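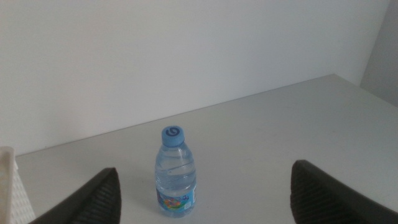 Ullden Cycle Works – Data and Records Team

Ullden Repair Records: data card

Version 3, last changed 4/19/18

Summary

This data set holds workshop records for bicycles serviced at the Ullden shop. Each row in the main file is one repair ticket. A second file lists the parts used on each ticket, and a third describes the bikes. There are 1,000 tickets, covering 705 bikes. Of those bikes, 252 came in more than once.

The records were put together to help small shops plan their parts orders and to give people who study everyday cycling something better than sales figures to work from. They describe commuter, utility and folding bikes. Racing bikes were serviced in a different workshop and are left out.

Files

tickets.csv – one row per repair ticket
parts.csv – one row per part fitted, linked by ticket_id
bikes.csv – one row per bike, linked by bike_id
codes.txt – the fault codes and what they mean
CHANGES.txt – version notes

All files are UTF-8, comma separated, with a header row. Text fields that contain commas are in double quotes. Empty cells mean "not recorded". A zero means zero.

Fields in tickets.csv

ticket_id: text, unique. Starts with T.
bike_id: text. Matches bikes.csv.
month_in: year and month the bike was handed over. The day was removed before release.
days_held: whole number. Counts calendar days, including days the shop was closed. A same-day job is 0.
fault_main: one code from codes.txt. Chosen by the mechanic after the bike was on the stand, so it can differ from what the rider reported.
fault_other: up to three more codes, separated by semicolons.
rider_report: short text, edited to take out names, phone numbers and street addresses.
labor_min: minutes of labor, rounded up to the next 15.
outcome: fixed, part_fixed, declined or scrapped.

A ticket marked declined means the rider was given a price and did not go ahead. Labor on these tickets is inspection time only. Leave them out of any average for repair time.

Fields in parts.csv

ticket_id: as above.
part_group: one of nine groups – brakes, chain and gears, wheels, tires and tubes, steering, seat, lights, frame and fork, other.
part_name: text as typed at the counter, with spelling cleaned up.
qty: whole number. Brake pads are counted in pairs. Spokes are counted singly.
source: new, used or rider_supplied.

Cables and cable housing are filed under the system they serve. A brake cable is in brakes and a gear cable is in chain and gears. In version 1 both were in other, and anyone who built charts from that version will see the totals move.

Fields in bikes.csv

bike_id: text, unique. Starts with B. Not related to the frame number.
type: commuter, utility or folding.
wheel_size: as marked on the tire.
gears: hub, derailleur or single.
make_group: Mukex, Cosedell or other.
age_band: 0-2, 3-5, 6-10, 11+, in years. This is the rider's own estimate at the first visit.

Mukex and Cosedell are listed by name because the shop sold both and had sale records to check against. Every other make is in one group. The shop also serviced bikes it had not sold, including Mukex and Cosedell bikes bought elsewhere, and the file does not separate the two cases.

How the records were made

Tickets were written by hand on two-part paper forms. The top copy went on the handlebar and the bottom copy stayed at the counter. The counter copies were typed into a spreadsheet at the end of each week. Where the mechanic had written on the top copy only, the note was added if the two halves could be matched.

Fault codes follow the Ásgeirsdóttir list, which the shop was already using for its own stock sheets. The list was made for city bikes with mudguards and racks and has few codes for suspension. Suspension faults are coded F9 with a note in rider_report.

Ticket numbers were assigned again for this release in random order. They say nothing about which job came first. Use month_in for order, and treat two tickets in the same month as having no known order.

Known problems

The tickets for November are thin. One pad of forms got mixed with the sales pads and only part of it was found. Do not read the drop as a quiet month.

labor_min is too high for very short jobs. Fitting a bell and truing a wheel can both show as 15. The shop billed in blocks of that length and no finer time was written down.

Flat tires are undercounted. Tubes changed while the rider waited often had no ticket, and those sold over the counter never did.

Some bikes may appear under two bike_id values. Matching was done on frame number where it was readable and on make, color and rider where it was not. A repainted bike with a new rider would be missed.

age_band was not updated on later visits. For a bike that came back after a year or more, work it out from month_in.

Not suitable for

Comparing how reliable one make is against another. The sample is one shop, and the mix of makes reflects what it stocked.

Estimating crash rates. Crash damage is coded only when the rider mentioned it.

Setting prices. No prices are included in any file.

Loading the data

The files open in any spreadsheet program. Set bike_id and ticket_id to text on import. wheel_size should also be text – some programs turn values with a dash into dates.

To count repeat visits, group tickets.csv by bike_id and include all outcomes. Dropping the declined tickets first gives a lower number than the one in the summary.

Changes

Version 3: cables moved to their own systems. Street addresses removed from 14 rider_report cells where the first pass missed them.
Version 2: bikes.csv split out from tickets.csv. days_held corrected for tickets that cross a year end.
Version 1: first release, inside the shop only.

Terms

Free to use and share with credit to Ullden Cycle Works. Do not try to match records to riders. Corrections should quote the ticket_id and the version number, and go to the records desk at the shop.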